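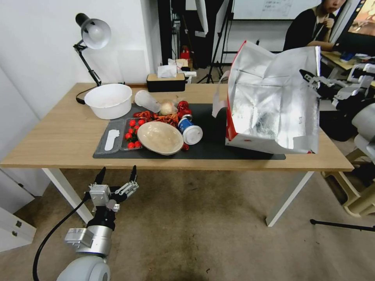
Right gripper on the edge of the insulated bag, teleop, grocery table task.

Search posts Go

1/ Notes from the grocery table, for anyone else collecting demos by remote control. Both arms are driven by one operator. Kátia Queiroz drove most of these, and I did the labeling.

2/ The bag is the hard object. It crinkles and it changes shape every time you touch it. Pinch it by the top edge, close slowly, then pause for 2 seconds before lifting. The pause gives the policy a clean point to split grasp from lift.

3/ Lindalva Conceição asked why we don't script the lift. We tried in January. The script assumes the edge is where it was last time, and with fabric it never is. A person corrects on the way down without thinking about it, and those corrections are the part worth recording.

4/ Clutter stays in. Tomatoes, bowl, tipped cups, peppers. Our first 400 demos were on a tidy table and the policy fell apart as soon as a cup was on its side.
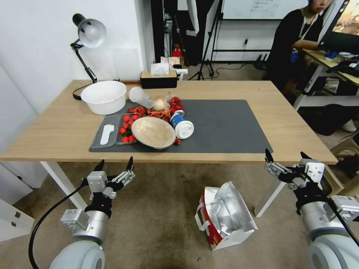

5/ Keep the idle arm still. If the operator lets it drift, the model learns the drift. Sebastião Brito wrote a check in Truvska that flags any episode where the unused wrist moves up to 85 mm or more with no contact. I have asked him to fix the wording of that warning.

6/ Failed grasps: we keep them if the operator recovers within the same episode. Drops that end the episode go in a separate folder and are left out of training.

7/ Current total is 2283 episodes after filtering. Dalva Rezende is rerunning the split so that no operator shows up in both train and test.

8/ Open question: whether to show the operator the head view only, or add the wrist views. Head only is slower, but it matches what the policy gets. Testing both on Tuesday.

Last updated 4:10 PM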